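Flikow 的试用版套件我折腾快两周了，一直说要写点东西，拖到今天半夜才坐下来。先说结论吧，省得有人翻到最后：软件好用，文档糟糕，价格嘛……看你拿它干什么。

它卖的不是机械臂，是一套让机械臂学抓取的软件，外加一小箱配件。我之前用的是 Cotik，界面漂亮得不行，可是每次改一个抓取高度都要点进四层菜单，改到后来我真的想砸鼠标。Flikow 反过来，界面丑得像十年前的打印机驱动，但所有参数都摊在一页上，改完直接跑，爽！

## 标定

标定我原本留了一整个下午，结果把标记贴好，跟着向导走，不到 20 分钟就弄完了。（中间还有一次是我自己把坐标系选反了，怪不了别人。）唯一要吐槽的是说明书第 2 章和第 3 章的步骤对不上，一个让你先装夹具，一个让你先标定。我问了客服，回得倒挺快，说以第 3 章为准。那第 2 章留着干嘛呀？
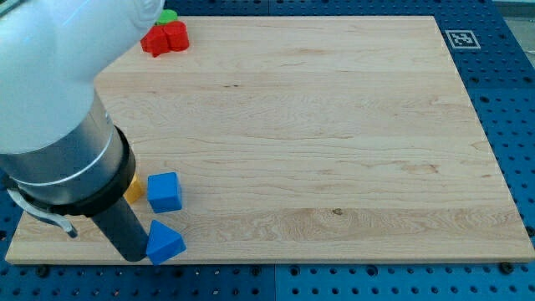
抓取这块我用的是最笨的办法，拿积木来练。方块很顺，三角的就比较看脸，姿态稍微一偏，它就在那儿犹豫半天，最后给你报一个“目标不可达”。我把接近速度调低了 10%，情况好了不少，不过这么一来整个流程也慢了，着急的人可能受不了。

还有个小功能我特别喜欢：每次失败都会自动存一段日志，能按时间轴拖着看。我攒了差不多 200 条，挑着看了一晚上，比追剧还上头。Cotik 也有日志，但要另外付费，这个我真的有点不服气。

## 要不要买

如果你已经有臂了，又不怕看烂文档，我觉得可以先申请试用。要是完全新手，还是等他们把说明书重写一遍再说。评论区有人推荐过 Reddy，我还没碰过，下个月想办法借一套来，跑同样的积木比一比。有用过的朋友也欢迎留言，尤其想知道它怎么处理三角块！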